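The Long Way Round to Prulldale

I signed up for the Prulldale Audax at ten past eleven at night, in March, with a glass of red wine at my elbow, and that should tell you most of what you need to know about my preparation. It was 333 kilometres. I'd never ridden more than 105 in one go, and that was on a flat canal path with a tea shop at each end. But the entry form had a nice drawing of a curlew on it, and off went my money!

For anyone who hasn't met audax riding, it's the bit of cycling where you don't race. You get a little card, you get it stamped at the controls, and you have to stay between a minimum and a maximum speed the whole way. Go too fast and you'll find the control still locked up when you get there (this has never been my difficulty). You ride through the night if you have to, eat what the garages are selling and come home with a sore neck.

My bike is a steel Fatar tourer, green, heavy as a gate. I bought it second-hand years ago from a shop called Acheampong Cycles, down by the station where I used to live, and I'm fond of it in the way you're fond of an old dog that smells. I did think about borrowing something lighter. My brother-in-law has a carbon thing that you can pick up with two fingers, and he offered, he really did, but I'd only have spent the whole ride worrying about leaning it against walls.

So I trained on the Fatar. I say trained. I went out before work, and at weekends I'd try to add a bit more each time, which mostly meant getting lost on purpose. The first proper long one nearly finished me. I'd had one banana and half a flapjack, and somewhere past the reservoir I sat down on a verge and seriously considered ringing for a taxi. A woman walking two spaniels gave me a sausage roll out of her coat pocket. I've never asked why she had it and I've never enjoyed anything more.
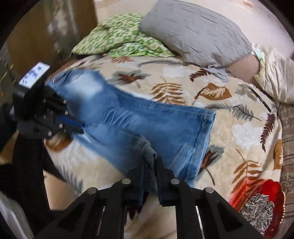

Food, then, was the thing I had to sort out. I'd been treating it as a treat for the end, and on a ride that long you have to keep putting it in before you want it. I set my watch to beep and ate something at every beep, hungry or not. Cheese sandwiches, cold new potatoes with salt, malt loaf cut into fat slices. The gels I gave up on. They taste like a melted ice lolly and they get all over your handlebar tape.

Lights were the other thing. My old ones were fine for being seen by a bus, but useless on a lane with no street lamps, and I'd be out there from dusk until goodness knows when. I ended up with a dynamo hub, so the front wheel does the work, and after one evening with it I was boring everybody about it. No charging, no batteries, you just pedal and there's the road!

The day itself started in drizzle in a village hall car park, with a lot of people in mudguards and very sensible socks. I tucked in behind a group from the Elard Wheelers, who were lovely and let me hang on the back for the first 47 kilometres, chatting about hip replacements. Then the first real climb arrived and I watched their rear lights float away up it. After that I was mostly by myself, and I liked it more than I'd expected. I sang a fair bit. I only know the first verse of anything.

The middle was grim, I won't pretend. There's a long drag over the moor with a headwind that seems to have been put there for spite, and my knees were grumbling, and the control I'd been dreaming of turned out to be a bus shelter with a box of custard creams and a man asleep in a folding chair. I stamped my own card as quietly as I could. Took three custard creams. Took another one for luck.

But the night! I'd dreaded it for weeks and it was the best part by miles. The wind dropped, the drizzle cleared off, and I came down into the valley with my lamp throwing a big soft patch in front of me and owls going on both sides. I passed a farm where somebody had left a flask on the wall with a note saying HELP YOURSELF RIDERS. It was oxtail soup. I don't even like oxtail soup and I had two cups.

I rolled into Prulldale with around 15 minutes to spare on the time limit, just as it was getting light. A teenager in a hi-vis vest stamped my card without looking up from her phone and pointed me towards the bacon rolls. I tried to get off the bike and my leg wouldn't go over the saddle, so I stood there straddling it for a while and ate my roll like that.

I've still got the card on the fridge. There's a 400 in the autumn with a drawing of a hare on the form, and I've had a look at the route, only a look, and it does seem to be quite flat for the first part.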